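공유 작업실 로봇팔 만들기 강좌
3주차 유인물: 배선 정리와 첫 집기 연습
정리: Tania Munshi

지난 시간에 늦게까지 남아 볼트를 조여 주신 분들, 정말 고생 많으셨어요. 집에서 혼자 Lukumay 도면으로 만들고 계신 분들도 이번 주 내용은 그대로 따라오시면 됩니다(치수가 조금 달라도 괜찮아요!).

1. 전원을 넣기 전에
케이블은 관절이 가장 많이 굽는 자세에서 길이를 잡아 주세요. 팔을 곧게 편 채로 묶어 버리면 손목을 돌릴 때 커넥터가 당겨지고, 그러면 저처럼 커넥터를 4개나 다시 찍게 됩니다. 어깨에서 손목까지는 고리 모양으로 느슨하게 여유를 두세요.

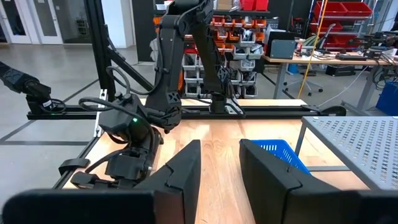

묶음 끈은 끝까지 조이지 말고 손가락으로 밀면 움직일 정도로만 둡니다. 베이스 볼트는 프로파일 레일에 가볍게 건 다음 대각선 순서로 조여 주세요.

2. 그리퍼 영점과 속도
손가락을 완전히 닫은 위치를 0으로 저장하고, 그다음에 열림 폭을 정합니다. Prelar 설정 화면에서 속도는 3으로 시작해서 익숙해지면 6까지 올려 보세요. 7부터는 제 팔도 아직 덜덜 떨려서 권하지 않아요.

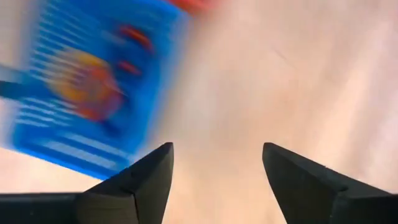
Sajib Thambiah 씨가 지난번에 물어보신 힘 조절은 모터 전류 제한값으로 합니다. 낮은 값에서 조금씩 올리되, 물건이 미끄러지지 않는 지점에서 멈추시면 돼요. 얇은 포장은 생각보다 쉽게 구겨지니 마음을 느긋하게 먹고요.

3. 두 팔로 나누어 담기
이제 양팔을 함께 씁니다. 작은 물건을 하나씩 집어 트레이에 옮기는데, 처음에는 한쪽 팔을 세워 두고 다른 팔만 움직여 보세요. 두 그리퍼가 가운데에서 만나는 구간은 충돌이 제일 잦은 곳이라 속도를 꼭 낮춰야 합니다. 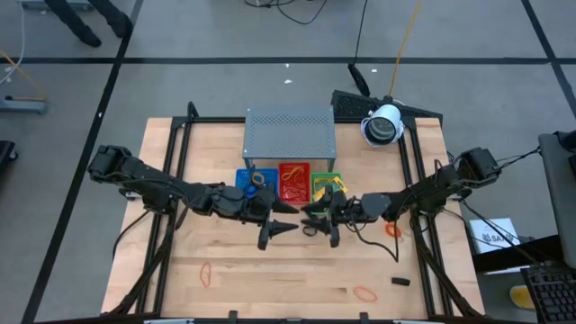 그림 3. 양팔 작업대와 파랑, 빨강, 초록 트레이

다음 시간까지 해 올 것: 자기 팔의 영점값과 전류 제한값을 공책에 적어 오기. 고무줄 집기가 잘 안 되는 분은 손가락 끝 간격부터 다시 재 보시고, 그래도 막히면 수업 전에 저를 찾아 주세요.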